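Bench Tips: Hand-Held Grippers That Stop Closing Evenly
By Aslı Tokgöz, June

A two-jaw gripper that drops light plastic parts usually has one of three faults: a pad out of parallel, a cable pulling on the body, or a loose top plate. The notes below cover paired hand-held units used on a tabletop. They assume the power is off unless a step says otherwise.

1. Isolate before touching the jaws

Our Plena unit closed on a fingertip during a pad change in June. The supply was still live and the control line had been left enabled. Disconnect both, then move the jaws by hand. Any resistance that comes and goes means the drive is still energized.

2. Check the cable

A cable with no slack turns the body in the hand, and one pad meets the part early. Leave a loop beside the wrist and let the rest hang clear of the forearm. Flex the cable near the connector and watch the status light. A flicker points to a broken conductor. Replace the cable; tape will not hold for long.

3. Test on a bin, with both units

Use an open plastic storage bin with a handle slot in the end wall. Clear the sheet of everything else. Bring the open pads to the wall first, then power up and close slowly at the rim.
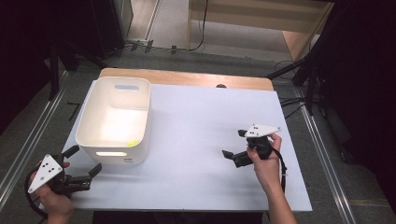 Both pads should touch the wall together. If one arrives late, loosen its mount, close the jaws on a flat steel rule, and retighten under light pressure.

4. Retighten the top plate

Plate fasteners back out with vibration. The log on our second unit shows drops beginning at cycle 2,345 and a full release at 3,001. Two fasteners were finger-loose. We now check them every 200 cycles, in a cross pattern, with a hand driver only.

5. When to stop

Take the unit out of service if a jaw moves without a command, if the body smells hot, or if a pad slips after two adjustments. Tag it and store it with the cable removed.

Questions: use the contact form. © Stimau Workshop Notes. Back to top

This site uses cookies to remember your settings. Accept | Decline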